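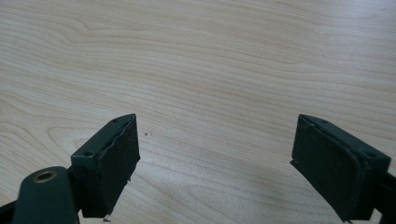
What can you do with a ham bone once the slicing is finished? Put it in a pot with dried peas, an onion and enough water to cover, and let it go low for the afternoon.

Home | News | Recipes | Eating Out | Newsletter

Leftovers supper club sells out its January run, adds a Friday

14 comments | Share

A monthly supper built entirely on what's left from the weekend has sold every seat for January and is adding a second sitting, the organizers told us this morning. The extra night is a Friday. Doors at six, soup on the table by half past.

The supper is run out of the kitchen at Tindwood by Agnes Cowie and Dinesh Chacko, who both cooked for the old Sarkholm lunch counter before it shut. Tickets are $39 and cover soup, a main, bread and something sweet. Drinks extra. Kids under five eat off a parent's plate for nothing.

The idea is simple enough. A big roast goes out on Sunday at the Tindwood lunch, always more of it than the room can eat, and that's on purpose. What comes back to the kitchen gets picked, chilled and turned into the next supper. Ham in winter, mostly. Chicken when the price is right. One time a whole side of salmon, which went into fishcakes and, Cowie says, should of gone into a pie.

"People think leftovers means a sad plate in the microwave," she said. "My mother fed six of us on Monday from Sunday's pot and we fought over it. Monday was the better dinner. I'd have skipped Sunday."

The January menu, as it stands:

Split pea soup with ham and a lot of black pepper. Ham and potato hash with a fried egg. Cabbage braised in the ham stock, caraway, a splash of cider vinegar. Rye bread. Bread pudding made with Sunday's rolls and whatever fruit got soft – pears last time, and a few apples.

Vegetarians get a bean soup on a roasted onion stock and a hash of squash and potato, same egg. Say so when you book, Chacko asks, and please don't say so at the door.

The pudding may change. Chacko wants to try it with marmalade. Cowie does not.

How it sold so fast

Last winter the supper seated one long table and there were usually gaps. This fall they moved bookings to Binar, the small ticketing site a lot of the pop-ups here have switched to, and put the pea soup recipe up on the same page. The recipe got passed around. By the end of the first weekend it had been saved 2,999 times, and Chacko, who checks it more often then he'd like to admit, says he is still waiting for the next one.

"I told my sister to save it. She said she already makes better soup," he said.

The soup is the draw, and it's an easy one. We asked for the method and got it over the phone, standing up, so bear with the notes.

Start with the bone. Leave some meat on it, don't scrape it clean. If it's a very salty ham, cover the bone with cold water, bring to a boil, throw that water out. Start again with fresh. Cowie does this every time. Chacko only if it tastes like the sea.

In a big heavy pot, soften an onion, two carrots and a stick of celery in butter. Slow, lid on, no color. Then 500 grams of split peas, rinsed (that's a little over a pound, near enough one bag). Bone goes in. Bay leaf. Water to cover the lot by a couple of inches. No salt at this stage – the ham takes care of it, and you can't take it back out.

Bring it up, skim off the foam, turn it right down. Stir now and then, and get the spoon into the corners once it thickens, peas catch fast and a scorched pot will flavor everything in it. After 2 hours the peas should be falling apart and the meat loose. Lift the bone out, let it cool enough to handle, pull the meat off in rough pieces. Back in the pot. Pepper. Taste. A squeeze of lemon or a spoon of vinegar right at the end, Cowie says vinegar and was firm about it.

It'll set like cement overnight in the fridge. Fine. Loosen it with water or milk over a low heat. She thinks it's best on the second day and so that's when they serve it – the pots are made the night before and cooled in shallow pans.

Freezes well without the meat. With the meat too, Chacko says, just eat it sooner.

The hash

Less of a recipe. Boil the potatoes the day before if you can, cold ones crisp up better and don't stick so much. Dice them small. Hot pan, more fat than feels right, and then leave them alone. Cowie's complaint about everybody else's hash is the stirring. Wait for a crust, turn it in big pieces, wait again. Ham in late or it goes to leather. Parsley if there is any.

For the supper they do it on wide steel trays in the oven, very hot, bottom rack, because the stove only takes four pans. Eggs are fried to order and this is the bottleneck. Last winter the far end of the table had finished its cabbage before the eggs reached it. The fix this year is a second person on eggs, and plates warmed ahead.

Bread comes from Sjöberg, two streets over, who bake a dense rye on a long sour and are giving the supper day-old loaves at half price. It slices thinner the second day. Any heels go into crumbs, browned in butter and put out in bowls for the soup. If you go, take the crumbs.

What about the rest of the ham

A question that comes up a lot in the comments on the recipe, so we asked. Some answers.

Fat: trim it off in a piece, render it gently, keep the jar in the fridge. Use it for the hash, or for greens.

Odds and ends too small to slice: chop fine, mix with soft butter, mustard and a little of the pickle juice out of the jar. Spread on toast. Chacko eats this for lunch most days the week after a supper. Also good in a baked potato.

Glaze stuck to the bottom of the roasting pan: a cup of hot water, scrape, strain into the beans.

Rind: one square of it in the soup pot, fished out before serving. Gives it body. Don't leave it in, somebody always gets it in their bowl and is too polite to say.

Bone, second use: Cowie will simmer it again for a light stock, for the cabbage. After that it's done. "There is a limit," she said.

Cold ham keeps three to four days in the fridge, wrapped well. If you won't get to it by then freeze it now, in small bags, flat. The hash doesn't care if the ham's been frozen. A sandwich does.

Getting a seat

The first January sitting is gone. There's a waiting list on the Binar page and it does move, they had several returns last year when the snow came. Seats for the added Friday go up at noon tomorrow, same price, same menu unless the marmalade thing gets settled. Limit is four per booking. Larger groups can write in but Cowie warns she's likely to split you up, the table works better when people don't all know each other.

Bring a container. Anything left at the end of the night gets ladled out to whoever's still there, first come, and the soup goes first. Jars are OK if they have lids that fit. Last month a man took home cabbage in a thermos and has apparently booked again.

Parking is behind the building after five. The front step is steep, there's a level door at the side, ring the bell and someone will come.

February is likely to be chicken. No menu for it yet. Chacko mentioned dumplings, then asked us not to print that until he's tested them on a big batch, then said go ahead.

Correction: an earlier version of this item gave the soup as lentil. It's split pea.

Share this story | 14 comments | 61 shares

Next: Recipes | Eating Out | Newsletter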